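Home | Forums | Members | Search | Log in

This site uses cookies to keep you signed in. Accept | Settings

Olcombe Property Owners Forum > Water and Sewer > Proposed flat service charge

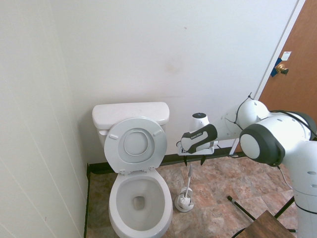 Original post
Posted by dunstan_lane, July 3, 2024

Members will have received the notice from the Olcombe water district concerning the proposed flat service charge of $48 per billing period. The charge would apply to every connected property regardless of use. I wish to record my objection and to invite others to state their views before the comment period closes. My household used 2792 gallons in the last period. Under the proposal we would pay the same base amount as a property using several times that figure.

Reply 1
Posted by wistance_hill

I respectfully disagree. The cost of maintaining the mains does not vary with how often a household flushes or showers. A pipe must be kept in repair whether it carries a little water or a great deal. The present rates were set in January on the assumption of higher sales, and the district has not met its budget.

Reply 2
Posted by meterbox

Could either member confirm whether the charge replaces the current minimum bill or is added to it? Page two of the notice can be read both ways.

Reply 3
Posted by dunstan_lane

I put that question to the district office by telephone. The charge replaces the minimum bill, but the first 2000 gallons will no longer be included. For my household that results in an increase. I would support a smaller fixed charge with a higher rate for heavy use.

Reply 4
Posted by wistance_hill

A higher rate for heavy use falls on large families, who have little choice in the matter. Our last bill showed 3551 gallons for six people, and we replaced both of our older toilets before that period began. I do not consider that wasteful.

Reply 5
Posted by fanance_road

Owners of rental units should note that the charge is assessed per connection and not per unit. A duplex on one meter would pay it once. I have asked the district to address this in writing.

Reply 6
Posted by meterbox

Thank you both. I will submit a comment in favor of the flat charge, provided that the first 2000 gallons remain included. Written comments may be left at the district office.

Recent threads
Backflow inspection notices
Dunstan Lane hydrant flushing
Reading your own meter
Fanance Road sewer lateral repairs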